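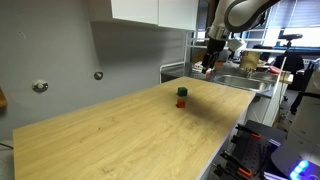 I caught up with Tala Semaan at four in the afternoon, which is when the Grakwood robotics club goes from "kind of quiet" to "please put your backpacks somewhere else." She runs the club's manipulation team, the students who teach an arm to pick things up and put them down again, and she had promised me an hour. I got a good deal more than that (thank you, Tala!).

My first question was the obvious one. Why cubes?

"Everybody asks that," she said, laughing. "My mom asks that. She says, you've been at it since September and it's still blocks?" The project is called Tilter, and the goal is stacking: the arm finds one block, picks it up, and sets it on the other without knocking anything over. I said my nephew could do that. "Your nephew has skin," Tala said. "He can feel when it's slipping. We get a picture and two fingers."

She came to the club as a sophomore with zero hardware experience. She'd written a little Python for a biology class and that was it. Omar Aoun, who graduated last spring, sat her down on day one and made her move the arm by hand for an entire afternoon before he let her type anything. "I thought he was hazing me," she said. "Then I wrote my first script and drove the gripper straight down into the table, and I understood exactly what he'd been trying to show me."

I wanted to hear about the bad weeks, because those are always more fun, and she had plenty. The worst was before the Hastow meet, which is the big one for school teams around here. Each team gets 30 attempts and the judges throw out nothing. Two nights before, the arm started placing every block a little too far to the left.

"Every single one! And we'd changed nothing, or we swore we'd changed nothing." Ghassan Kanaan, her teammate, went through the code line by line while she redid the calibration, and then redid it again. In the end it was a loose screw on the camera mount. Ghassan still has the screw. He keeps it in his pencil case.

So how did Hastow go? Tala made a face. They finished in the middle of the pack, ahead of where they were the year before and behind a team from Chamoun that she clearly still thinks about. "Their arm was slow. So slow. You could go get a sandwich. But it didn't drop anything." Tilter is slower now too, she admitted, and the whole team hated that decision for a week or so.

What surprised me most was how much of the work is writing things down. The team keeps a log of every practice run, good or bad, and it was at 524 entries when I visited. Hanan Bitar started it, mostly to settle arguments. I flipped through a few pages and it's great reading, in its way. One entry just says "no." Another has a long complaint about late-afternoon sun coming across the table, with a reply underneath in different handwriting: "then close the blinds."

Light came up a lot, come to think of it. Tala says a red block at noon and the same block at five might as well be two different blocks as far as the software is concerned. They spent most of the winter on it. Their faculty advisor, Sawsan Bataineh, wouldn't let them fix it by only practicing at noon, which had been seriously proposed.

I asked what's next. She wants to try over 200 runs with mixed shapes before the end of the year, and she wants the younger members doing most of the driving. "I'm leaving in June, so it can't all be in my head," she said. She's applying to engineering programs, with one art school on the list that she asked me to spell correctly and then wouldn't name.

Before I packed up she let me have a turn at the controls. I got the gripper over the block, more or less, and closed it on nothing. Ghassan wrote it in the log.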